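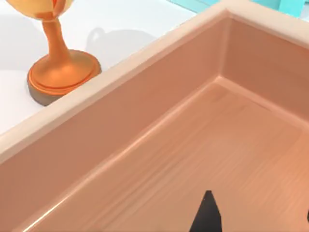 *Inside corner of a peach-coloured open box (computer rendering).*

**Ticket 363 – Duplicate and missing entries, Clotitz ticket draw**
**Venue:** Purves Hall
**Opened by:** Vibeke Hafstein, Listings and Promotions
**Assigned to:** Angus Tennant
**Priority:** High
**Status:** Resolved, pending one action

**Summary of the fault**

Readers entering the draw for the Clotitz concert received the message "You have already entered" on their first attempt. Others received two confirmation emails for a single entry. The draw offers 48 pairs of tickets and closes at 17:00 on the day before the concert.

**Log**

**09:20 – V. Hafstein**
Eleven readers have written to the listings desk since yesterday evening. Most of them share an address with another entrant. The rules permit one entry per person, not one per household, and the form should therefore accept them. Please confirm whether their entries have been kept.

**09:55 – A. Tennant**
Acknowledged. The entry form was copied from the Brimach album giveaway in February, which was limited to one entry per household. That limit is still switched on. Refused entries are held in a separate list and have not been deleted.

**10:40 – A. Tennant**
Household limit removed. Test entries from two names at one address were both accepted. The double confirmation email is a separate matter and remains open.
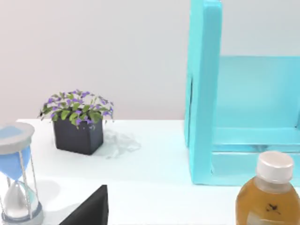

**11:15 – C. Drummond**
The mailing service shows that the second email is sent when a reader presses the button again while the page is loading. The page has been slow since the tour dates were added. Only one entry is recorded in each case, and no reader has gained an additional chance in the draw. I have set the button to switch off after the first press.

**11:30 – V. Hafstein**
Thank you. Two readers report that the confirmation gives the support act as Trulley. The support act was changed last week and Trulley will now appear on the second night only. Kindly correct the wording before any further messages are sent.

**12:05 – C. Drummond**
Wording corrected in the email and on the draw page. The listings page is managed by Teodoro Miranda and I have passed the request to him.

**13:45 – T. Miranda**
Listings page amended. The door time was also wrong – it read 19:00 and should have read 19:30. The hall has confirmed the later time in writing.
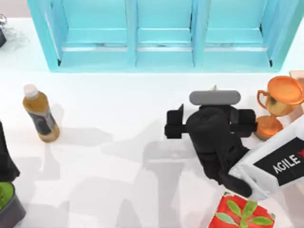 **14:20 – A. Tennant**
The held entries have been moved into the main list. The system allows a maximum of 400 entries per draw by default, and the combined list would have passed that figure by this evening. The maximum has been lifted for this draw. A check of 200 entries against the mailing records found no duplicates.

**15:10 – V. Hafstein**
I have replied to all eleven readers to confirm that their entries stand. One asked whether the winners' names would be left at the box office or sent by post. Please advise.

**15:35 – A. Vilela, Box Office**
Names will be held at the box office from 18:30. Winners must bring a form of identification. Tickets cannot be passed to another person without notice to this office by noon on the day of the concert.

**15:50 – A. Tennant**
Faults closed. Outstanding action: the Brimach form is to be withdrawn from the shared templates so that the household limit is not copied again. Assigned to C. Drummond.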